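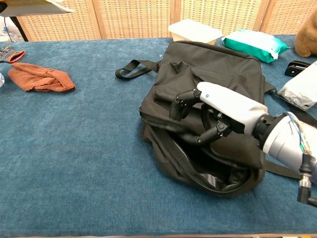

Black bag, main compartment part unzipped

Ticket 746
Product: Skullwood pre-workout powder, 25 serving tub
Sold by: Hirnero online shop
Dispatched from: Girkendale
Status: closed, see last entry
Subject: powder gone solid AND running out way too early

Customer wrote
Hi. Two things wrong with this tub, putting them in one ticket as I don't want to fill the form in twice. First, tub says 25 servings and I was scraping the bottom well before that. One scoop each time, level, before training. I don't train every day so it's easy to keep track, I write it in my log. Second, what's left has set like plaster. Had to stab it with a fork. Is it still ok to take? Also felt really jittery on it the last couple of weeks and I never did with the old tub. Same flavour, sour cherry. Lid was always shut.

Support
Thanks for getting in touch, sorry about the tub. Few questions so we can sort it:
Batch code from underneath (not the barcode).
Was the inner seal intact when you opened it?
Where do you keep it?
Which scoop are you using – is it the one that came in this tub?
On the jitters, please stop using it for now until we've got to the bottom of the scoop question. If you get chest pain, a racing heart that doesn't settle or feel faint, that's a doctor not us.

Customer
Code is smudged, can read the first half only, will try a torch. Seal fine, had to peel it. Kept on top of the fridge next to the kettle. Scoop, well, there wasn't one on top so I used the one out of my Hirnero whey. Assumed they'd be the same, same company.

Internal note
Whey scoop is much bigger than the Skullwood scoop. Nearly certain that's the short count and the jitters in one go. Scoop probably buried in the powder, they sink in transit. Have asked Girkendale to check whether any tubs on that line were packed without one. Don't refund as underfill yet.

Support
Right, think we have it. The whey scoop is not the same size, it holds a lot more. A level whey scoop of Skullwood is well over a serving, and that includes the caffeine. So please don't use it for this again. The proper scoop is small and clear plastic, and it's very often at the bottom. Could you dig about with a clean dry spoon handle and see if it's there?

Customer
Found it. Was stuck in the solid bit at the bottom, needed a knife. It's tiny!! Feel a bit daft. But in my defence the label says "1 scoop" and doesn't say which. And if I'd had to empty the tub to find the scoop I'd never have started it.

Support
Fair point, passed to the label people. Do you have kitchen scales? If so could you weigh the tub with what's left in it, lid off, scoop out. Ignore anything stuck to the sides.

Customer
Weighed it. Then tipped the powder out into a bowl and weighed the tub on its own. Comes to 95 grams of powder left. Mostly one lump. So it's not as empty as I thought, it's just that the lump looks like the bottom of the tub. Does that make sense

Internal note
Makes sense. Checked against use as described – tub was filled properly, no underfill. Number of sessions in customer's log at whey scoop size plus the 95 g gets near enough to full weight. Closing the short count part as wrong scoop. Clumping still open.

Support
Yes makes sense, and thanks for doing the sums with us. The tub was full weight when it went out, the missing servings went into the big scoops.

Now the lump. Powder like this pulls water out of the air. Top of the fridge is warm and the kettle puts steam straight up at it, so that's the worst shelf in most kitchens. Clumping on its own doesn't mean it has gone off, and soft lumps you can break with a spoon are fine to use. Yours needed a knife so we'd say bin it. A rock hard lump can't be measured, you'd be guessing the dose every time, and given the jitters that's not a good idea.

Few tips for next one:
Cupboard away from cooker, kettle and dishwasher. Not the fridge either.
Leave the little sachet in. Don't eat it obviously.
Dry scoop only, don't dip it in the shaker and put it back.
Shake the closed tub now and then.
Start on half a scoop with the new tub, you've had a break from it.
No coffee or energy drinks close to it.

Customer
Ok. I did rinse the scoop most days and chuck it back in so that won't have helped. Torch didn't work on the code either, sorry. Can I get anything for it, or is it my own fault? Also is the Yeon plan in the app going to go mad at me, it's been counting every session as a normal serving and adding up my caffeine for the week.

Support
Yeon only knows what's been logged, so past weeks will read too low. You can go back and edit: open the day, tap the drink, change the amount. Or delete those entries and start clean from the new tub, that's what we'd do. It doesn't change your training plan either way.

As for the tub – it isn't a fault as such but the label could have been clearer and the scoop was buried. Sending one replacement, sour cherry, no charge. No need to post the old one back.

Customer
That's really decent, thank you. Been off it since you said and jitters gone, slept properly as well. Can you put the scoop on top this time haha

Internal note
Asked Girkendale to tape scoop under lid for this one. They have confirmed full line check done, 4 tubs found with no scoop at all, pulled and repacked. Not related to this customer but worth watching for in new tickets. Saved reply "short servings" now asks about the scoop FIRST, before batch code. Somebody please fix the spelling of "servigns" in the old one.

Customer
Arrived Friday. Scoop taped to lid. Half scoop before legs, all good. Now living in the cupboard with the pasta. Can close.

Support
Great, closing. If it clumps again reply to this same ticket and it will reopen.

Resolution: wrong scoop used (whey), moisture clumping. Replacement sent as goodwill. Label wording request still open.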